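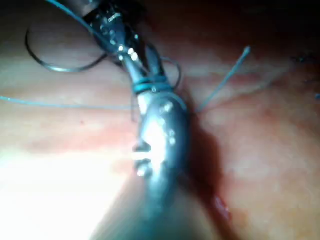 Blue-green suture strands on either side of the instrument, with a darker thread looped near the shaft.

Readers of this page will know that the past several entries were devoted to knots. The present entry concerns thread: its color, its length, and the habit of leaving it where it does not belong. It reflects the author's personal views and should not be read as the policy of the teaching program at Clotville, where the author has supervised suturing practice for 7 years.

Color deserves more attention than it usually receives. A blue-green strand shows clearly against a pink background, even at its thin tip. A dark strand is also easy to follow until it passes behind a dark shaft, at which point the learner must reason out where it goes. For this reason beginners at Clotville are asked to start with the lighter color and to change over once their loops are consistent. The Domínguez handbook, a course text prepared locally and revised each June, recommends the reverse order. The author has tried both and remains unpersuaded.

Length is the second matter. Learners tend to request more thread than the exercise requires, and the excess forms wide arcs that catch on whatever is nearest. Strands are to be trimmed before the first pass. Last year the program went through 400 packets supplied by Wilero, and a fair portion of that thread was cut away unused at the end of the session. The supply budget for the coming term stands at $3,000 – a sum that must also cover needles and practice pads.

Attention should also be given to the opening before any thread is introduced. A straight, narrow incision may still be uneven along its length, and its ends do not always sit level with the middle. The learner is expected to look at both edges from end to end and to decide where the first stitch will go. Learners who omit this step commonly finish with a pucker at one end. 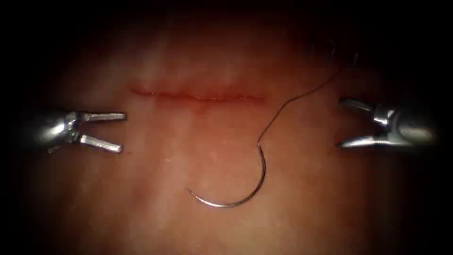 Where should the first stitch be placed on a short, straight incision?

The usual practice in our sessions is to place it at the midpoint, so that the two edges are matched before the ends are closed.

The Monday practice hour will continue at 5 p.m. The Plemiretti notes on needle angle have been returned to the shelf and may be borrowed overnight. A separate entry on thread tension is in preparation.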